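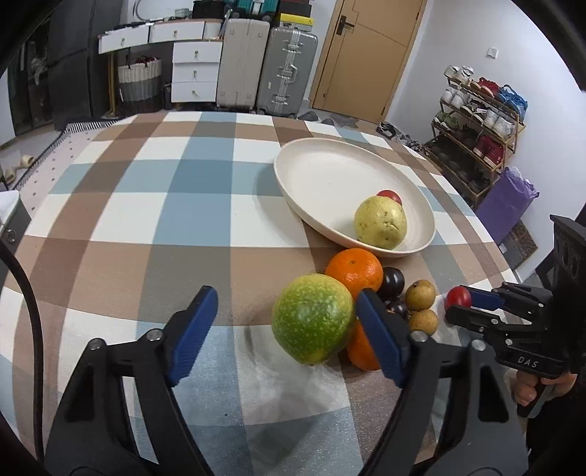

Tùng Giáp objected that ripeness scores from shoppers say more about colour than taste, and we agree in part.
4.2 Storage at home
Households in Whitcombe kept citrus for 8 days, tomatoes for 5. Room temperature, no fridge. Losses were mostly mould at the stem end. Mixed keeping was common, tomatoes and citrus sharing one plate as in Figure 4, wich makes the two hard to score apart. Skin colour a poor guide here.
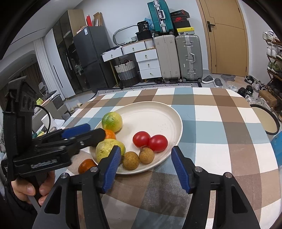 Figure 4. Mixed keeping, citrus and tomatoes.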